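Arura sets out its buying plan for hand-held gripper stations

Nov 1, 2024
By the Arura press team
3 min read

Arura is delighted to announce that it will fit out 13 hand-held gripper stations over the coming year, and that it is publishing the full buying plan so other small automation teams can borrow from it.
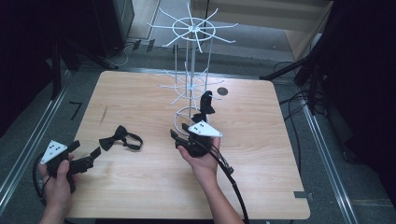

What is being bought

Each station lets one person work with a gripper in either hand, carrying out everyday shop and stockroom jobs so that the movements can be recorded and used to train robot arms. The first jobs on the list come from accessory retail: bow ties, clips and other small goods, handled around wire display racks with tiers of hooks. They are fiddly things to pick up and hang, and we're very pleased to be starting with them!

The grippers and their marker plates will come from Pesonen. Tables, racks and floor rails are being supplied by Bollov, and Tatetti will look after the cabling and the recording cabinets. All three firms worked with us on the trial station that ran through August, and a good deal of this plan comes straight out of their notes.

How the budget was drawn up

Our first draft put nearly all the money into grippers. The trial changed our minds. Cables, spare jaws, printed plates and plain old tabletops all wear, and a station that is waiting for a replacement lead records nothing at all. The plan now has a separate line for spares, set at 240 pounds per station per quarter, and that line can't be moved into anything else without sign-off.

Shop goods have their own line too. We have set aside 1125 pounds for stock such as ties, clips and hair accessories, to be bought in small lots as new jobs are added. Buying the lot at the start would have been simpler to invoice, but we would have ended up with boxes of things our operators had already finished with.

Floor space took longer to agree than anything else. Each table needs room for the operator to stand close, with the cables running off the edge and away from their feet. Bollov redrew the layout twice (thank you!) and the version we have settled on leaves a clear walkway behind every row.

When it will happen

Orders for the first four stations have been placed. The other nine will be ordered once the first group has logged 185 hours of recorded work, which gives us time to change the gripper cable length or the table height if operators ask for it. Robot arms are not part of this round. They will be budgeted separately, after we have seen which jobs record well.

The plan, with the spares list and the floor layout, is available on request from the Arura press office. Teams who are pricing up a first station are very welcome to get in touch, and we would love to see their lists as well.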